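发件人:Lolau 社区综合服务中心 物资流转组
收件人:流转点联络邮件列表
主题:回复:关于旧购物袋、手提袋回收整理与再使用标准的征求意见
日期:2023年9月20日,星期三

各流转点、各楼组联络员:

物资流转组于上周收到 Nogueira 楼组来函,就旧购物袋的整理、存放和发放提出若干问题,并抄送本列表。鉴于其他流转点也陆续反映过类似情况,现将来函主要内容引用于后,并逐项答复。本次答复同时作为《旧袋回收整理暂行办法》的补充说明,自本邮件发出之日起参照执行。

来函原文(节录):

> 物资流转组:
>
> 我楼组自设立旧袋回收箱以来,居民投放较为踊跃。按照暂行办法第二条,旧袋应"整理后入柜,以备取用"。但在实际操作中,值班人员对"整理"一词理解不一。有的值班人员将袋子逐个撑开检查后再折叠,有的仅按大小分成两摞,有的直接将小袋塞入大袋后整体入柜。各班交接时,柜内情况差别较大,居民取用时需要反复翻找。
>
> 现将主要问题汇总如下,请予明确:
>
> 一、袋子是否必须逐个撑开检查。如必须,检查到什么程度为合格。
>
> 二、带有商家字样的袋子能否用于发放节日物资。此前有居民提出,领取物资时拿到印有商家广告语的袋子,感觉不够正式。也有居民认为无妨。楼组内部意见不统一。
>
> 三、内外颜色不同、较厚的塑料手提袋,折叠后容易自行弹开,占用柜格较多,是否可以不折叠。
>
> 四、柜内现存旧袋268个,其中相当一部分为同一规格的小号背心袋,取用率很低,是否可以一次性清退。
>
> 五、提手孔处有轻微撕裂的袋子如何处理。目前各班做法不同,有的用胶带粘补后继续使用,有的作废弃处理。
>
> 六、Skemell 收纳柜最下层抽屉近期拉动不畅,疑因袋子卡入滑轨,是否由中心统一报修。
>
> 以上请予答复。
>
> Nogueira 楼组联络员

经物资流转组研究,并征求日常值班人员意见,现答复如下。

一、关于逐个撑开检查

所有入柜的塑料袋、纸袋和布袋,均应逐个撑开检查。考虑到不少流转点人手有限,检查内容限定为下列几项,不作扩大:袋内是否有遗留物品,包括小票、吊牌、防潮剂小包、零钱和票证;袋底封口是否完好;提手或提手孔是否完好;袋内有无油污、液体残留及明显异味。

撑开的方式,以双手分别握住袋口两侧、向外拉开,能够看到袋底为准。只用手在袋外捏一捏便判定为空袋的,不视为完成检查。上半年中心在抽查 Clarnero 流转点的旧袋时,曾在一只已经入柜的袋子夹层里发现居民的取药单,后经登记联系,已退还本人。此类情况一旦流出,涉及居民个人信息,请各流转点务必重视。

检查中发现票证、钥匙、现金等物品的,应按失物登记,不得随手搁置在柜面或夹在登记本中。发现一般小票的,撕碎后投入可回收物桶。发现防潮剂小包的,投入其他垃圾桶,不得留在袋内继续流转。

检查的时间不作硬性规定。居民投放后当班能处理的,当班处理;当班不能处理的,集中放入待检筐,由下一班接手,并在交接栏注明"待检"。待检筐内的袋子不得发放。 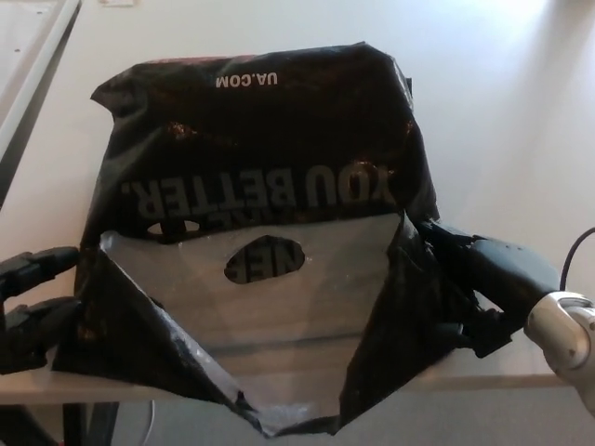
关于印有商家字样的袋子,暂行办法第五条原有规定为"不作限制",本次予以细化。旧袋再使用的出发点是延长物品的使用时间,袋面有字并不影响装物,各流转点不应以此为由拒收。但发放场合应有所区分。以常见的黑色塑料购物袋为例,袋面用大号白色字母印着"YOU BETTER."一类的宣传语,靠近边缘处另有较小的"UA.COM"字样,远看十分醒目;这类袋子用于居民自取、闲置衣物交换、流转点内部周转,均无问题。用于节日慰问、入户走访、对外交接等较为正式的场合时,应选用无字袋或中心统一采购的素色布袋。楼组内部对个别袋子意见不一致的,按就高原则处理,即改用无字袋。

此外需要说明的是,不得为遮盖字样而在袋面粘贴白纸或胶带。此前个别流转点曾尝试以标签贴覆盖商家名称,标签脱落后粘附在其他袋子上,整摞袋子均需重新清理,费时较多。对袋面字样含有不当内容的,直接剔出,不再流转。字样的判断以通常观感为准,如难以把握,可将袋子单独留存,待每月例行巡查时由中心一并确认。

带有字样的袋子在入柜时,应将字面朝内折叠。这样处理后,柜内外观较为统一,居民取用时也不会因挑选图案而反复翻动。

三、关于较厚塑料手提袋的折叠

来函所述内外颜色不同的塑料手提袋,材料一般较挺括,对折后回弹明显。经值班人员试用多种办法,建议按以下步骤操作:

先将袋子平放在桌面上,袋口朝向操作者,用手掌由袋底向袋口推平,排出袋内空气。空气未排净是回弹的主要原因,此步不宜省略。

再将左右两侧各向中线折入一次,使袋宽与柜格宽度大致相当。带有提手孔的袋子,应使两侧的提手孔上下对齐后再折,避免孔边在折叠时受力撕开。

然后由袋底向袋口方向卷起,卷至提手孔下方为止,将剩余部分翻折压入卷筒外层。不使用橡皮筋。橡皮筋在柜内存放一段时间后容易老化发黏,粘在袋面后很难去除。

卷好的袋子竖放入格,开口一端朝上。同一柜格只放同一规格,大小混放的,下一班有权退回重理。

确实无法卷折的硬质袋、带底板的礼品袋,可以不折叠,按大袋套小袋的方式竖放于柜侧,但每套不得超过五只,且最外层袋子上应夹一张规格卡。来函中提到的"将小袋塞入大袋后整体入柜"的做法,仅限于此类硬质袋,一般塑料袋不适用。

桌面操作时请注意,整理旧袋的桌面与发放食品的桌面应当分开。场地受限、只能共用一张桌子的,整理工作应安排在发放结束以后,并在次日发放前完成擦拭。深色袋子较易看出灰尘,浅色袋子则容易被忽视,两类袋子执行同一标准。

四、关于存量旧袋的清退

不同意一次性清退。背心袋取用率偏低,与柜内摆放位置有关。据 Nogueira 楼组前次报送的柜位图,小号背心袋放置在最上层,身高较矮的居民和乘坐轮椅的居民不便取用。请先将小号背心袋调整至中层,大号手提袋调整至下层,布袋置于上层,试行至11月底后再行评估。

试行期间,柜内存量以不影响柜门正常关闭为限。超出部分可调剂至其他流转点。目前 Clarnero 流转点因毗邻菜市场,小号袋需求较大,可接收调剂。调剂时双方应在流转单上签字,写明规格与大致状况,不要求逐只编号。

需要剔除的范围如下:袋底开裂的;提手断开一侧以上的;印刷层大面积脱落、擦拭时掉色的;曾盛装农药、油漆、清洁剂等物品的;存放过久、手搓即碎的可降解塑料袋。最后一类请特别留意,可降解袋从外观上不易与普通塑料袋区分,入柜时能够辨认的,应单独放置并优先发放。

五、关于提手孔撕裂的处理

提手孔边缘有轻微撕裂、长度未超过一指宽的,可降级使用,用于内部装填轻物,例如旧报纸、待洗的抹布、活动用的彩纸等。降级袋统一放入标有"内用"字样的筐中,不再进入居民取用柜。

撕裂超过一指宽,或撕裂已延伸至袋身的,作废弃处理。不得以胶带粘补后继续向居民发放。胶带粘补处承重不可靠,去年曾有居民在下楼梯途中因提手脱落导致所装玻璃瓶跌落,所幸未造成人员受伤。此后中心即要求停止粘补,但部分新设立的流转点可能未收到当时的通知,现一并重申。

带有内衬层的袋子,内外两层应分别查看。外层完好而内层破损的,按破损袋处理;检查时将提手孔处的两层捏起,稍加拉动,两层之间没有分离的为合格。

布袋的提手脱线,可交由中心缝补小组处理,每月集中收取一次。送缝补的布袋须事先洗净晾干。

六、关于收纳柜维修

Skemell 收纳柜由中心统一购置,统一报修,各楼组不得自行拆卸滑轨。经向供应方了解,抽屉拉动不畅多数由塑料袋边角卷入滑轨引起,可先行按下列方法处置:将抽屉内物品全部取出,把抽屉缓慢拉至最外端,从侧面查看滑轨内有无残留塑料,有的用镊子夹出。禁止使用剪刀、螺丝刀等金属尖锐物撬动滑轨。处置后仍不顺畅的,再行报修。

为防止同类问题反复出现,最下层抽屉内的袋子摆放高度应低于抽屉侧板上沿,留出一掌的余量。装得过满是目前各流转点普遍存在的情况。

本年度收纳设施维修经费余额为2,090元,由各流转点共同使用。报修单请写明柜号、损坏部位和已尝试的处置方法,未写明处置方法的,中心将退回补充。

七、其他事项

(一)关于登记。旧袋入柜不作逐只登记,每班结束时在交接栏内填写"已整理""部分待检"或"未整理"即可。盘点每季度进行一次,由联络员牵头,不要求值班人员日常清点。此前有流转点要求值班人员每日填报各规格数量,增加了不必要的负担,请予停止。

(二)关于取用数量。居民每次取用一般不超过2只,节日物资集中领取日除外。有特殊需要的,例如搬家、清理旧物,可向联络员说明后适当放宽。取用柜旁的告示请按此修改,告示用语应平和,不使用"严禁""违者"等字样。

(三)关于卫生。整理人员应佩戴手套,整理完毕后洗手。手套由中心配发,一次性手套不得反复使用,棉纱手套每周清洗一次。发现袋内有液体残留的,应先倒净、擦拭,再倒挂晾干。晾干时将袋口朝下、提手孔挂于晾架,袋身不得相互重叠。未完全晾干的袋子不得折叠入柜,折叠后潮气难以散出,容易产生霉味并影响同格的其他袋子。

(四)关于纸袋。纸袋不得与塑料袋同格存放,不得置于靠近水槽、窗台的位置。纸袋的绳式提手应收入袋内再压平,避免入柜后相互缠绕。金属扣眼脱落的纸袋可作降级使用。

(五)关于保温袋。带有泡棉夹层的保温袋不属于本办法所称旧袋,请居民自行保留或按闲置物品登记交换。居民误投的,由值班人员取出放置于交换架,并注明投放日期。银灰色内面并不等于保温袋,部分普通塑料购物袋的内面也是银灰色,应以有无夹层来区分,避免误剔。

(六)关于培训。中心拟组织一次旧袋整理实操交流,时长半天,名额38人,各流转点至少安排一名值班人员参加。参加人员请自备旧袋若干,最好包括平时感到难以折叠的品种,以便现场练习。地点设在 Lolau 中心一层活动室,具体时间另行通知。报名请回复物资流转组邮箱,不必回复全体。

八、关于意见反馈

暂行办法施行以来,中心收到的意见主要集中在折叠方式和商家字样两个方面。本次补充说明对这两项作了较为具体的规定,但各流转点场地、柜型和居民习惯不尽相同,在执行中确有困难的,可提出变通方案,经物资流转组同意后试行。未经同意的,仍应按统一标准执行。

请各流转点重点就以下问题提出书面意见:卷折后竖放的方式在浅型柜格中是否适用;"字面朝内"的要求是否明显增加折叠时间;季度盘点的时间安排在月初还是月末更为方便。回复时请保留本邮件主题,并在正文首行注明流转点名称。附件过大容易被列表系统退回,如需报送柜位图,请以文字说明代替,或直接送交中心前台。

另,近期列表内有多封邮件将全部往来记录整体引用,篇幅过长,部分订阅摘要版的联络员反映难以找到新增内容。请各位回复时仅节录与所答问题直接相关的段落。

Nogueira 楼组所提其余未尽事项,将由物资流转组在下次巡查时当面沟通。

特此函复。

Lolau 社区综合服务中心
物资流转组

——
您收到本邮件,是因为您已订阅"流转点联络"邮件列表。
如需变更订阅方式(逐封接收或每日摘要),请联系列表管理员。
联络员岗位调整的,请由原联络员与新任联络员共同来信办理变更手续。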